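Sound Levels and Audience Exposure at the Trestside Metal Weekender
Project report, Live Event Technology, second year
Group members: Declan Mottram, Hooman Salehi, Gertraud Hubmann
Supervisor: Rupert Bachmann

1. Introduction

Extreme metal is usually mixed with a dense low end and a narrow dynamic range. A listener at a metal festival is therefore exposed to a fairly constant level during each set, with few quiet passages. The aim of this project was to measure how the level changed with position in the audience area at a small outdoor festival, and to compare the changeovers with the sets themselves.

The festival site at Trestside has two stages, the Camenzind stage (main) and the Corkeck stage (second). They face away from each other across a shallow field. The stages alternate, so a band on one is followed by a band on the other with a short overlap for line checks. Attendance on the measured day was 1,248 according to the gate record supplied by the organizer.

2. Equipment and method

Three identical handheld sound level meters were used. Each was set to log an A-weighted and a C-weighted average once per minute, and each was checked with the same calibrator before doors and again after the last set. Drift between the two checks was within the tolerance given in the course handbook, so no correction was applied.

Positions were fixed as follows. Position A was at the barrier, center line. Position B was at the mixing desk. Position C was at the edge of the food area, to the side of the Camenzind stage and partly shielded by the merchandise tent. The meters were mounted on stands above head height, except at the barrier, where the meter was clamped to the crowd side of the pit fence.

A log sheet was kept by hand for set start and end times, wind, and anything that might affect a reading. The running order posted at the gate was not used for timing, as sets started late from the middle of the afternoon onward.

Jonas Rüegg, who mixed four of the bands on the Camenzind stage, gave us access to the desk and answered questions about the system between sets. He kept the subwoofers on a separate feed and changed their level from band to band. This is visible in the C-weighted data and is discussed in section 4.

3. Site conditions

The ground was dry and the wind light until the evening. The audience was thin in front of the Corkeck stage for the first few bands and filled in later. Position C was the most difficult to keep clean of unwanted sound. Voices, generators and the handling of trays and plates close to the meter were all picked up in quiet minutes, and these minutes were marked on the log sheet. They were left in the exposure figures and taken out of the background figures.
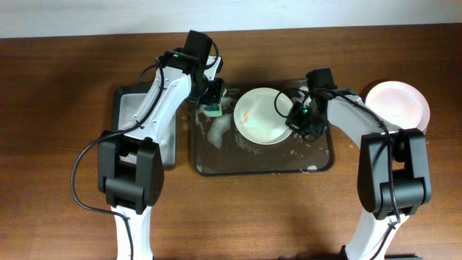
4. Results

A total of 411 one-minute readings per position were kept after the periods before doors were removed. Of these, 17 at Position C were marked as affected by nearby noise.

The barrier position was the loudest in every set. The difference between the barrier and the desk was smaller than we expected for the death metal and grindcore bands, and larger for the two doom bands. The doom bands used louder backlines on stage, and much of what reached the front rows came straight from the guitar cabinets. It fell off quickly with distance.

C-weighted levels at the desk rose during the headline set by Momivham. The A-weighted level in the same period hardly moved. An exposure limit written only in A-weighted terms would not have registered this change.

Changeovers gave less rest than planned. With the stages alternating, the quiet gap at the barrier was short, and recorded music was played over the main system for most of it. At Position C the level dropped further, but sound from the Corkeck stage was clearly present – enough to hide the start of the changeover in the A-weighted trace.

5. Sources of error

The meter at the barrier was touched by the crowd several times. These contacts appear as short peaks and have little effect on the minute averages. The fence also vibrated with the subwoofers, and we could not separate this from the airborne level with the equipment available.

Only one day was measured. Wind direction changed before the headline set, and the evening readings at Position C should be read with this in mind.

6. Recommendations

The organizer should log both weightings at the desk and make the display visible to visiting engineers. Changeover music should be turned down on the main system. Free earplugs were available only at the gate, and a second point near the desk would be easy to add.

For a repeat of the project, we would place a fourth meter between the barrier and the desk, where the stage sound and the main system overlap most.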